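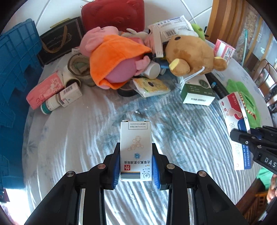 FOR IMMEDIATE RELEASE
August 29, 2022

Pevov's "Clear the Table" month starts in our town, and you're all invited

VURNOLHAM - I'm the person who runs Pevov, the little home-sorting workshop on Mekonnen Street, and I get to write our press releases myself, so please forgive me if this one sounds more like a letter. We're opening our doors for a full month of free sorting sessions, and I could not be more excited!

The idea is simple. Almost every home has one table where everything lands. Mail, eye drops, a half-used tube of something for sore feet, the kids' stuffed animals, the box a gift came in (too nice to throw out, wrong size for anything else). You sit down to eat and push it all six inches to the left. We want to help you get that table back, and we want to do it with you, one box at a time.

We tried this out in March with 20 households, and they brought us 179 bags and crates between them. I had planned on maybe half that. We ran out of floor, then we ran out of coffee, and one family stayed until we had to turn the lights off. Everybody asked when we were doing it again, so now we're doing it again, with 105 places this time.

What happens at a session

You bring what was on your table, all of it, in whatever it fits in. A big plastic crate is great. A shopping bag is fine too. We tip it out in the middle of one of our tables and start with the small cartons, the medicine especially, because those are the ones people keep forever without looking at. Pick one up, turn it right way up, read the name, find the date. If you can't read the label (lots of families here have boxes in two or three languages, mine included), set it aside and we'll look it up together before anyone decides anything. Empty cartons get flattened. Anything out of date goes in a sealed bag for the pharmacy drop-off, and please don't pour it down the sink at home in the meantime.

One more thing on medicine: we sort, we don't advise. If you're wondering whether you should still be taking something, that's a question for your pharmacist or your doctor.

Then come the soft things. I have a weakness here, I'll admit it.

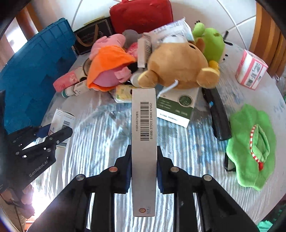 Plush toys are the slowest part of any table, and I've stopped trying to hurry people through them. A big brown teddy bear takes up as much space as a dozen medicine boxes and he has a face, so of course he stays. Frogs stay. Small pink things in hoods nearly always stay. What we do ask is that they get a place of their own, somewhere that isn't the same heap as the eye drops. If you've got little ones, that matters for safety as well as for looks: toys go low, medicine goes high and shut away.

We put a cloth on the tables with clear plastic over it, which wrinkles like crazy and drives me a bit nuts, but it wipes clean in seconds and I've given up on finding anything better.

What you take home

Every household gets a Valtell starter set, which is our own set of seven labels, a marker and a folding divider for a drawer or a crate. The labels are blank on purpose. People in March wrote things like "cough and cold," "feet," "the dog's" and "ask Grandma," and those worked far better in their own kitchens than anything I'd have printed. You also get a one-page sheet for keeping track of dates, with big lines, for people who like me can't find their glasses.

How to sign up

Sessions are free and run all through the month, mornings and evenings, at the Pevov workshop in Vurnolham. Call in at the front desk or leave a note in the door box with your name, how many people are coming, and which time of day suits you. Kids are welcome and there's a low table for them. Parking is behind the building, and if your crate is heavy, ring the bell and one of us will come out with the cart.

If you can't get to us, ask at the desk about a home visit. We have a few of those, and they go first to anyone who has trouble with stairs or carrying.

Reporters and photographers are welcome at any session as long as the families at the table say yes first. I'm happy to talk before or after, and I'll talk for as long as you let me.

About Pevov

Pevov is a home-sorting workshop in Vurnolham. We run classes, make the Valtell label sets, and lend out crates.

Press contact: front desk, Pevov, Mekonnen Street, Vurnolham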